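Cable cell stoppages: frequently asked questions

Maintained by Hafiz Khoo, Testhorpe bench automation group
Last revised October 4, 2021

Please read this before you file another ticket about the cable cell. It covers the dropped-cable fault, the protective stops, and what we think of the explanations we have been given so far.

What is the fault, in plain terms?

The arm takes hold of a cable, starts to route it through the clamps on the breadboard, and loses it. The program doesn't notice. It carries on to the end of the path with nothing in the fingers and writes "complete" to the log. The log is therefore no good as evidence of anything, and we have stopped accepting it as such.

How often does it happen?

We went back through 2,635 routing cycles recorded since March. Of those, 70 ended with the cable out of the fingers while the log claimed success. Six more ended in a protective stop. The first set bothers us a good deal more than the second.

Isn't 70 out of 2,635 pretty good?

Vetano, who supplied the routing software, said so in their first reply. It might be pretty good if the cell told us which 70. We had to find them by going through saved footage by hand.
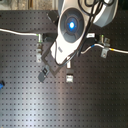 The other trouble with that rate is that it averages over everything. Short runs between two clamps almost never fail. Runs that need a regrip partway fail far more often, and those are the runs we bought the cell to do. Quote the overall number if you like, but please don't put it in a slide without saying so.

Does the fault damage anything?

Mostly the cable jackets. A cable that slips out under tension can also snap back across the board, so stay behind the line when the arm is moving, including during the slow part of the cycle. Two people have told me the slow part is safe because it is slow. The cable doesn't care how fast the arm was going.

What does Vetano say the cause is?

They have given us three causes so far. In order: worn finger surfaces, a bad grip force setting, and "environmental lighting." We replaced the fingers and the fault came back within a day. We raised the grip force and got marks on the jackets plus the same fault. On lighting, see the next question.

Could it be reflections off the breadboard?

Possibly. The metal is shiny enough to throw pale streaks, and the vision step has to pick a light cable out against them. We ran a week with the overhead lights dimmed and saw no change worth reporting. I would not rule it out, but I'd want to see a test where the fault goes away when the glare does. Vetano has not run one.

So what do you think it is?

My own bet is the approach angle. When the wrist comes in steep and close to the surface, the fingers have very little room beside the clamps and plates, and a small error in position means they close on the edge of the cable. It holds for a moment, then lets go under load.

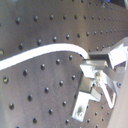 That is a guess, and I'd like it treated like the other guesses. What it has going for it is that the failures bunch up near the hardware. What it has against it is that we have a handful of drops out in the open, well away from any clamp, and I can't explain those at all.

Why doesn't the gripper know it has dropped the cable?

It checks finger position once, right after closing. If the gap looks correct at that moment, the check passes and is never repeated. Asking for a second check halfway along the path seemed reasonable to us. We were told it is "on the roadmap." Cycle 1,467 is the one to look up if you want to see the problem at its worst: the check passed, the cable was lost almost at once, and the arm spent the rest of the cycle carefully routing air.

Will the Latuheru sensor fix this?

The Latuheru add-on is supposed to detect slip by feel. The demo used a braided, soft line with a finished end, gripped right at the end. That's the easy case, and ours is a thin jacket held somewhere in the middle.

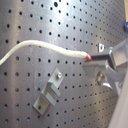 We have asked for a trial on our own cable with a regrip included. Until that happens, please don't plan any schedule around the sensor working. The same goes for the Grollora fingertip pads, which look fine on paper and have not been tried here.

What should I do when the arm stops by itself?

Press the emergency stop before you go near it, even if it looks parked. A protective stop can be cleared from the pendant by someone who can't see you. Then write down which clamp it was nearest, leave the cable where it lies, and call me. Do not pull the cable free with the fingers closed.

Can I just restart it and see if it happens again?

No. People did this all through the spring and we lost the state of the cell each time.

Can I run it overnight?

Not at present. Unattended running is off until there is a second grip check and we have tested it ourselves — a release note saying it's fixed does not count.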